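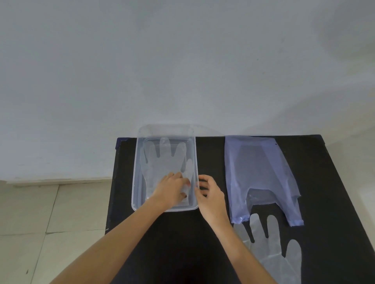
Davina Pollock has packed disposable gloves at the Stasthorpe site since July. Before that they went out in the carton they arrived in, and staff pulled out three to get one.

"They cling," she says. "Thin plastic on thin plastic. If you drop them in as they come, the fingers fold under and the next person tears it getting it out."

Her method is to lay each glove lengthwise in a clear tub, fingers to the far end, and press from the palm outwards. A full tub holds 70. She has tried 1000 in a single bin and does not recommend it.

The tubs are transparent so that stock can be checked without lifting a lid. Rounded corners are easier to wipe out — square ones hold crumbs.

Jozef Mulder, who orders for the kitchen, was doubtful about the labour. He now puts the reorder point at 35 gloves per tub and says waste has dropped. He has not measured it.

Pollock would change the table. "Clear plastic on black is fine, you can see the edges. But it's too low. After 40 minutes I feel it in my back."

A taller one is on order from Tennant.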